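Chapter 7
How Long Do Clothes Last?

Ask a clothing company how long its sweatpants will last and you will get a number, usually a number of washes. This chapter is about where such numbers come from and why you should be slow to believe them.

Consider the Pramlow wear survey, still quoted in trade articles. It mailed forms to 3,000 households and got 2,479 back, a return rate that ought to make anyone raise an eyebrow. The forms asked people to recall how often they had washed a garment since buying it. Try that with something from your own dresser. Most of us can't say when we bought it, let alone how many times it has been through the machine.

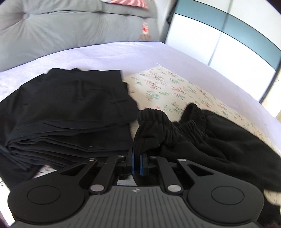

What does it mean for a garment to be worn out? It depends on who is asking: a testing lab means that the fabric has failed a set rub or pull, while an owner usually means that he or she has stopped wanting to wear it.

Those two meanings get mixed together constantly. A lab in Flistdale rubbed 625 fabric samples until a thread broke, then reported the results as "years of use." Nothing in the test involved a year, or a person sitting down. Knees bag and waistbands go slack long before a thread breaks — and black cotton fades well before that.
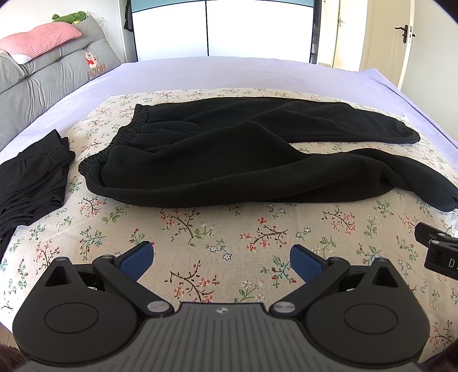 Hernán Tello objects that this is too harsh on the labs. A rub test, he writes, was only ever meant to rank one cloth against another, and it does that job well; the trouble starts when a sales office turns the ranking into a promise. The point is fair, as far as it goes. But the Flistdale report put "years" in its own title, before any sales office had touched it.

Section 7.1 looks at the rub test itself, and at why 40 washes became the usual cutoff.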